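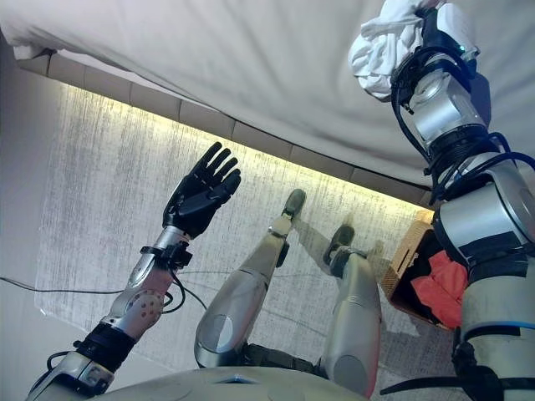

4.2 Safe Practice for Work at the Bedside

Brureo Papers > Methods > Section 4

May, Rilenside Robotics Group

Figure 3. Humanoid at a bed, right hand gripping white cloth.

The Hulme rules apply whenever a humanoid handles bedding. Cables on the floor are to be routed outside the reach of the feet (a black cable crosses the carpet in Figure 3). Grip force is limited to 60 N, and people remain 200 cm away while either arm is raised. Cable wraps at the arm joints are inspected after every 11 trials.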